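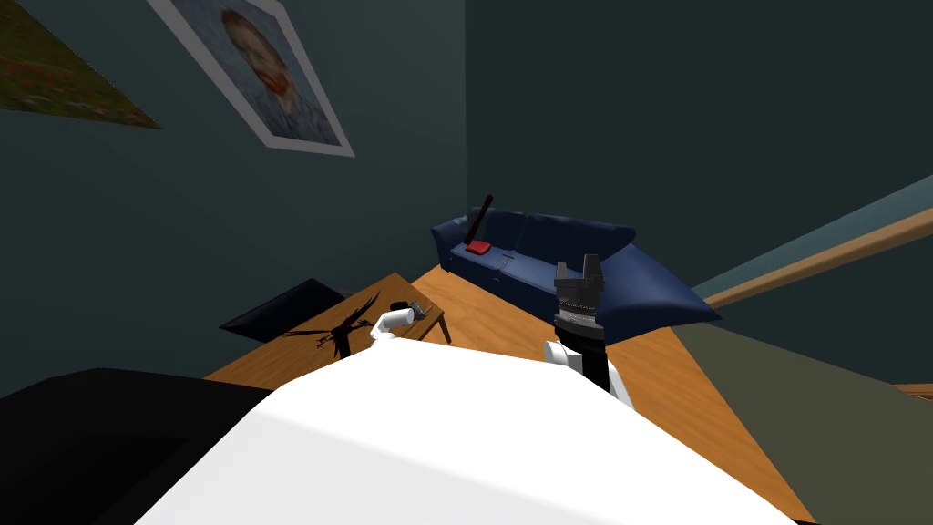 Thu 7 July

Good day at the glue bench! Got the second batch of hide glue cooked and the test joints clamped before lunch, and the shop smells like a barn, so apologies to everyone on the finishing side.

Same recipe as before: Bastell pearls, soaked overnight in cold water, two parts water to one of glue by weight. Last time I rushed the soak and got gritty lumps that never melted out. This batch went clear as honey. I kept the pot at a low heat and checked it far too often, partly from caution and mostly because I like looking at it.

Test pieces are beech on beech, 270 mm long, plain lap joints. Half I warmed on the radiator shelf first and half I left at shop temperature. The warm ones gave me so much more time! I could slide the pieces, line up the ends, even change my mind once. The cold ones grabbed almost as soon as they touched -- one is crooked and will stay crooked. I marked it with a C and we'll pull it anyway.

The Van der Linden chair came in from Humville this afternoon and it is a lovely thing under the dirt. Two loose back rungs, old animal glue in every socket, no screws or nails that I could find. Somebody wiped white glue over one of the joints at some point, but only on the outside, so it peels. I put a damp rag and a warm iron on the worst socket and the old glue let go after up to 20 minutes. Rung came out whole. I may have cheered.

Things to sort out:

Prumow still owes us the narrow brushes. Order 416, placed back in December. Chase them again.

Need a lid for the pot. Skin keeps forming and I lose a spoonful each time I lift it off.

Does a pinch of salt really slow the set, or is that bench folklore? I want to try it on scrap before it goes anywhere near the chair. Same beech, same clamps, one change only.

Leftover glue is in the fridge in the jar with the blue tape. Please don't throw it out, it reheats fine. If it smells sour, then yes, throw it out.

Clamps stay on overnight. Pulling the joints first thing tomorrow, come and watch if you're in early.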